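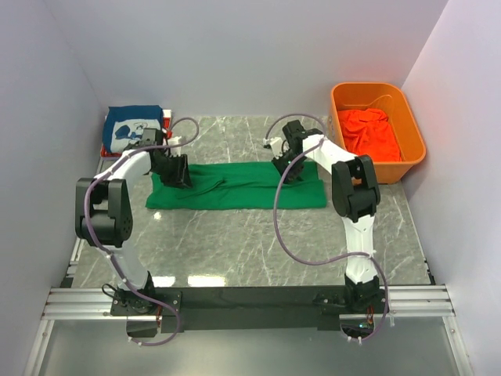

Cable and Cloth Tips for a Two-Arm Folding Bench

2 min read
Print | E-mail

Tie tubes to the lower link first, then work up. Leave a wide loop at the wrist so the gripper can turn without pulling.

Trim the tie tails. A long one will catch on fabric sooner or later.

Keep the cloth bins at the back corners, and move each arm slowly through its full reach before you settle on a spot. Elbows swing wider than you expect.

Start with one plain cloth folded in layers. Ours at the Pillodville shop is green, and it shows up well on the gray top.

Watch for glare. Two bright patches near the front of the table were enough to bother our camera — we turned the lamp.

Run 35 slow folds before you raise the speed. Check the base bolts again at 500.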